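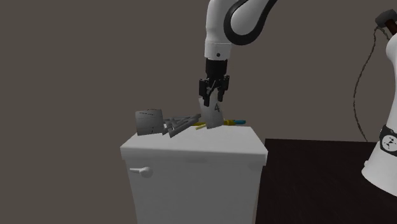 According to Edano, the first thing to ask of a home arm kit is how it behaves with small, awkward things on a small, awkward surface, and the rest of the specification can wait. We took that as the order for this page.

Morlow Bench Arm Kit, with simulator

The Morlow kit is a set of plans, printed part files and control software for people building a single arm at home or in a shared workshop. You supply the arm's motors, or buy them with the kit. The simulator comes with both versions and will run on its own before any hardware has arrived.

The rendered test shown is from the simulator. The arm is white with a black parallel gripper, and it is working over the lid of a toilet tank. The piece in the fingers is marked with a 4. There are other items on the lid, among them a thin yellow stick, and the gripper has to deal with the one piece without disturbing them.

What comes in the box

Gripper parts, black, two fingers
Wrist flange and fixings
Cable and clips
Printed part files on a memory stick
Simulator and control software, Clestonell edition
Build booklet, 90 pages

The arm itself is only in the full kit.

Building it

Allow 2 weekends if you have a printer of your own, longer if you share one. The base must be bolted down. A clamp is fine for testing the joints but will creep once the arm starts to swing. Fit the base first, then the cable, then the gripper. Leave slack in the cable at the base and move each joint by hand through its whole travel before switching on.

Finger alignment takes the longest. The booklet gives 7 steps and they should be done in order. If the tips do not meet squarely, go back to step three and loosen the flange.

Using the simulator

Any surface can be loaded as a plain shape, so you can measure your own shelf or worktop and try the reach before drilling holes. Light objects slide more readily in the simulator than on a real bench. The June update improved this for thin sticks and card, but flat items still need a slow approach.

Test runs can be saved and replayed, up to 200 in one project file. The older Evangelista format opens but cannot be saved back.

Spares

Fingers, flanges and cable clips are sold singly. Motors are sold in pairs. Please quote the kit version printed inside the booklet cover when ordering.

Page updated 26th September

Print this page | E-mail this page

Comments

Does the gripper fit the older Evangelista wrist? The bolt circle looks close but I don't want to drill it.

It fits with the adaptor plate. Mine needed a washer under each bolt.

Ran the simulator for a month before I bought anything and moved my base to the other side of the bench as a result. The booklet could do with an index.

Is the cable sold by the metre?

Contact us | Copyright Morlow | Back to top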